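A morning at the Ziltley take-apart cell

Posted April 13, 2020

I've been meaning to write this up ever since my visit in February, and now that I have more evenings at home than I know what to do with, I've run out of excuses. So – Ziltley! If you've read this blog for a while you know I fix up old office computers in my garage, and that I'll drive a long way to look at somebody else's bench. My friend Maximiliano Barrios knew that too, and he got me in the door.

Ziltley takes in retired office machines and sorts out what can be used again. Most of the building is people at long tables, and it was noisy and cheerful and smelled like a print shop. The part I came for is in a smaller room at the back, where they have a robot cell working on desktop towers. They call it Pimia. I asked three different people why and got three shrugs.

Patricio Valcárcel looks after Pimia, and he was nice enough to let me hang around him for the whole morning. I expected the robot to be the star, but he wanted to talk about the bench. The top is slatted aluminum, so any fixture can be bolted down and then moved again when a different model of case comes in. He keeps a paper notebook with the slat positions for each one (pencil, very smudged). When a new batch arrives he lays the first case on its side, works out where the arm can reach without knocking its elbow into anything, and writes it all down before he lets the program run even once.

Then there's the tray. It's gray plastic, with posts and ribs and pockets molded into it so parts go down in a known spot. The first version came from an outfit named Nieto and was too tight, and Patricio spent an afternoon with a file opening up the slots. He still sounds a little sore about it! The second one fits the way he wanted.

He had a Dell on the bench when I was there, and I got to see the hard drive side of the work up close. 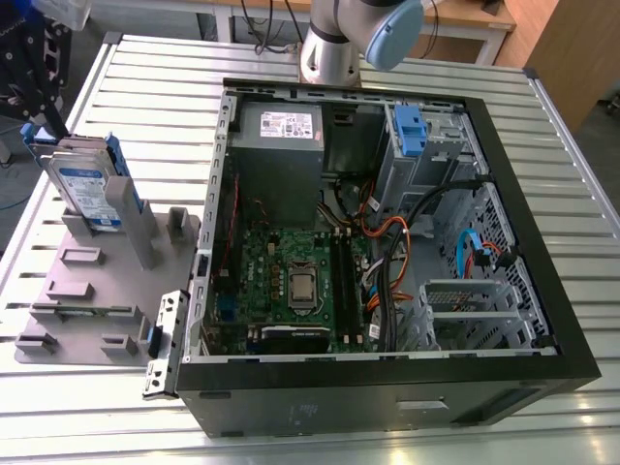
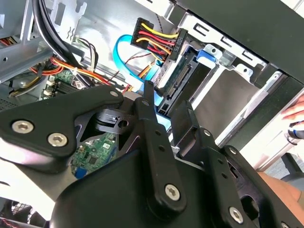
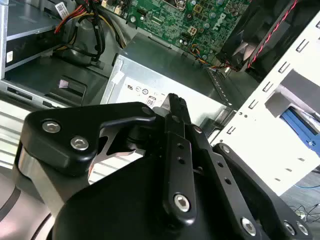
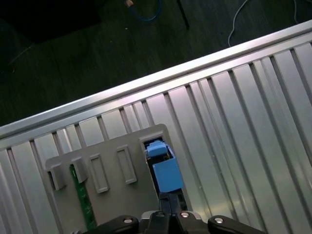 Looking after the gripper

I could have watched the arm all day, but my favorite part was the maintenance talk. The gripper is a bunch of flat black links held together with hex screws, and those screws are what Patricio checks first every morning. He goes over them with a hex key, just enough pressure to feel whether one has started to back out. If it has, he takes it all the way out, cleans the threads, puts on a tiny drop of threadlocker and runs it back in. He let me try one. Mine was fine, and I was weirdly disappointed.

After that he moves the fingers open and closed by hand with the power off, feeling for grit in the joints. Old computers are full of dust, as anyone who has opened one knows, and it gets into the pivots. He uses a soft brush and then a dry cloth. No compressed air, he was firm on that, it just pushes the dirt in deeper. I've been doing it wrong in my garage for years.

The little camera lens gets a wipe too. A smear on it doesn't stop anything, he said, but the arm starts landing a hair off and you can lose an hour blaming the fixture.

Last thing is the home position check. He sends the arm to a mark on the bench and looks at it from two sides. If it's off, he redoes the zero before touching anything else.

Every 2000 cycles the fingers come off completely and go on a shelf for inspection, and the spare pair goes on. The counter said 1177 when I looked, so no finger swap for me that day. He does it in 7 minutes, and there's a sheet of paper taped inside the tool cabinet with his times on it going back quite a while.

The stuff that goes wrong

Cables, mostly. I asked what he'd change about desktop computers if he could, and he didn't even stop to think. Every case has a bundle running somewhere different, and even two machines of the same model can have the wires tucked in different ways by whoever worked on them last. A finger can catch on a loop. When that happens you stop the arm, back it out slowly by hand along the way it came in, and never yank. He showed me a bent finger tip he keeps in a drawer from before that rule existed.

The plastic rails on hard drives are his other headache. They flex, and old ones can crack, so he saves good ones in a coffee can. I do the same thing, in pretty much the same can.

We had lunch at the Grullton diner across the road (get the soup, skip the pie) and Maximiliano picked me up there. I drove home with a sack of spare drive rails on the seat next to me, a present from Patricio, and I've already used four of them. If they start taking visitors again I'd like to go back for a finger swap day. Bring closed shoes and something warm, that back room is freezing.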